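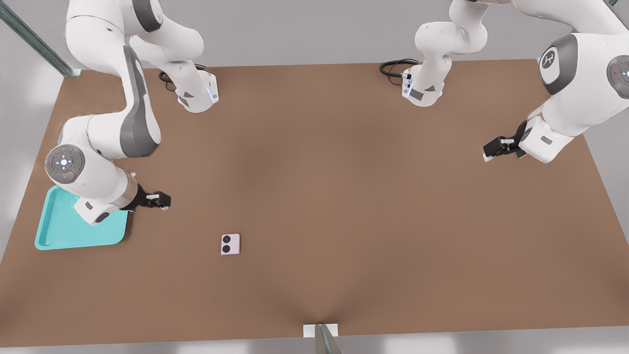 Simulator, two-arm table, tray at left and phone-like object left of the middle.

Robotics Club, July minutes

Remedios Aranda in the chair. Last month's minutes approved by those who had read them, and by the others too.

Wanach task: phone to tray. Belteo team reports 397 runs logged, almost 80 of them usable. The definition of usable was discussed until the pizza came.

Motion to rename the left arm failed. Birance entry form still needs two signatures.

Action: Tạ build to be reinstalled before next meeting.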